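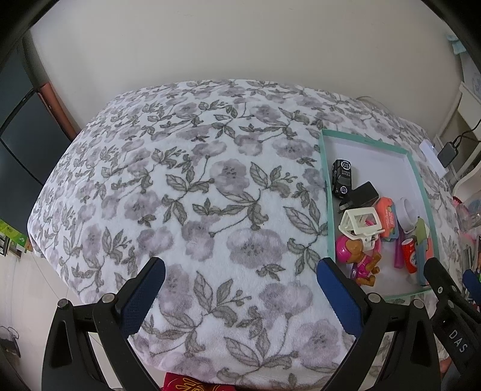

Writing Fiction, Unit 2: Point of view
Handout prepared by Nesrin Bozkurt

Please read these notes before the class and bring your own draft with you, even if it is very short.

Point of view means the position from which the story is told. In first person, the narrator says "I" and can tell only what he or she knows. In close third person we write "he" or "she", but we stay inside one character. An omniscient narrator may enter every head, and this is harder than it looks.

The most common mistake in your last drafts was the slip. Look at these lines:

Adura waited at the ferry. She was afraid he would not come. Gasley saw her from the deck and felt ashamed.

In the first two sentences we are with Adura. In the third we are suddenly with Gasley. If you want his shame, let Adura notice something: he looks at his shoes, or he greets the ticket man before her.

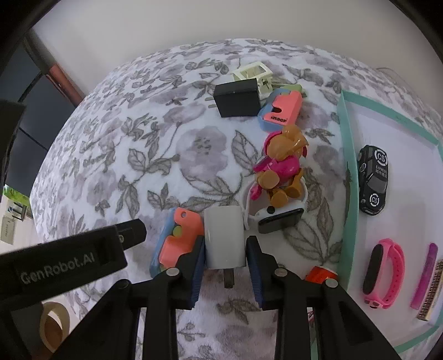

A change of viewpoint is permitted, of course. Make it at a chapter or after a line space, and give the name of the new character in the first sentence. Duygu Kocabaş did this well in her ferry story, and she has agreed that we read it together.

Homework
Write a quarrel between two persons, maximum 700 words, in close third person. Then write the first 60 words again from the other side. Do not change what is said aloud, only what is thought.

Send both texts to me before 12 noon on the day before class. İlker Toprak and Faizal Chong will read theirs first.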